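Cloth folding set: what we kept, what we dropped and what changes next
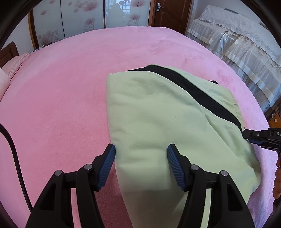 Words: Temitope Haruna, data collection, Wimard
Last updated: Tuesday, July 31, 2018
14 shares | 3 comments

The cloth folding set passed its first full check this month. It holds 495 recorded attempts, of which 345 have been accepted for training. The remainder stay on the server with a reject code and will not be deleted, as the folding model may later need examples of grasps that go wrong.

All of the attempts were made with pairs of hand-held grippers. The operator holds one in each hand and does the task at normal speed, and each gripper records the view over its own fingers. The model under training receives those views and the jaw opening, and has to produce the next short stretch of movement for both sides. It gets no plan of the room and no label saying which garment or cloth it is looking at.

Most of the set was recorded in ordinary bedrooms, on made beds. Our earlier towel work was done on a bench at Bratari with a plain grey top, and the model trained on it did well on that bench and badly everywhere else. A bed gives under the fingers. A plush blanket also clings to a thin cloth, so that a fold pulled too low brings the blanket with it. Pale green cloth on pink plush is an easy case for the eye, and the set has plenty of those. It is short of cases where cloth and bedding are close in colour, and the next round is weighted towards them.

Approach and pinch

An attempt is split into four phases for labelling: approach, pinch, carry and release. Approach ends when both pads of one gripper stand either side of the cloth. Pinch ends when the jaws stop closing. The moment between the two, with the near edge of a fold lying between the ribbed pads and the jaws still open, proved the hardest to mark in the same way each time. Two labellers working on the same recordings differed by several frames, mostly by starting the pinch late.

Hina Sandhu has rewritten the rule. The pinch now starts at the first frame in which the opening gets smaller and does not get larger again before contact. Small corrections made while the fingers are hovering count as approach. With this wording the labellers agree on nearly every recording, and the accepted attempts have been relabelled to match.

Two-handed work needs a second rule. The grippers seldom arrive together. One is often in place at the near edge while the other is still reaching for a band or trim further up the cloth. Phases are therefore marked for each side separately, and the file carries two tracks of labels. Anyone reading the set with the old Marwat loader will see only the left track. The loader needs the patch from the shared folder, and version checks have been added so that it stops with an error instead of reading half the labels.

Reasons for rejection

There are 6 reject codes in use. The common ones are as follows.

Code 1, lost edge: the cloth leaves the jaws during the carry and is picked up again by a different edge. A drop followed by a pick-up of the same edge is accepted.

Code 2, bedding caught: the blanket or sheet is lifted with the cloth. This accounts for more rejects than any other code. Operators do not always notice, particularly with long pile.

Code 3, cable across the cloth: a gripper cable lies over the part being folded and moves it. A cable lying on the bedding to one side is no cause for rejection.

Code 4, hand in the fold: the operator uses fingers or a wrist to help. A hand in view on its gripper is normal and is accepted.

The last two cover missing views and clock drift between the two sides. Neither has appeared since the recorders were moved to the Hokari time signal.

Folded starts

We had a question from the planning side about why so many attempts begin with cloth that is already folded or bunched. It is deliberate. If every attempt starts from a flat cloth, the model learns one opening move and repeats it whether or not it suits. Roughly half of the attempts in the next round will start from a partly folded state, with the operator free to finish the fold or open it out first. The choice is written in the session sheet before recording starts – please do not fill it in afterwards from memory.

Folded starts also bring out layers. A dark lining or band showing at the edge of a pale cloth is useful to a person, who reads it as a place to take hold. We do not yet know whether the model uses it. In a small trial it went for the visible band more often than for the plain edge next to it, but the trial was too short to say more than that, and the cloths with bands were also the heavier ones. A matched pair of cloths, equal in weight and size, has been ordered to separate the two effects.

Setting up a room

The wide view from the grippers takes in a good deal of the room behind the work: headboards, doors, a second bed if there is one. Leave furniture and bedding as found. Rooms that had been tidied and stripped for recording gave us backgrounds so alike that they were of little use. Remove papers with names or addresses on them, and anything the household has asked to keep out of view. Glass doors and mirrors should be checked from the height of the grippers as well as from standing height, as reflections of people are easily missed.

Record no more than 3 cloths in one room on one visit. Change the side of the bed between cloths where there is space to stand. Run both cables back towards the operator's body and check that there is enough slack for a full carry across the mattress.

Next round

Recording restarts once the new pads have been fitted and the jaw openings measured again. The ribbed pads wear at the tip first, and a worn pair closes further on the same cloth, which shifts the opening values for the whole session. Pads will now be changed by hours of use, with the change noted in the session sheet.

The aim is to have the second set checked and labelled by December. Operators who want rooms put on the list should send the bed height, the type of top cover and the free floor space on each side to Hina Sandhu. Session sheets from the first set that are still on paper should go to the same place.

Recent items
Marwat loader: reading two label tracks
Measuring jaw opening after a pad change
Towel bench at Bratari: closing notes
Hokari time signal fitted to all recorders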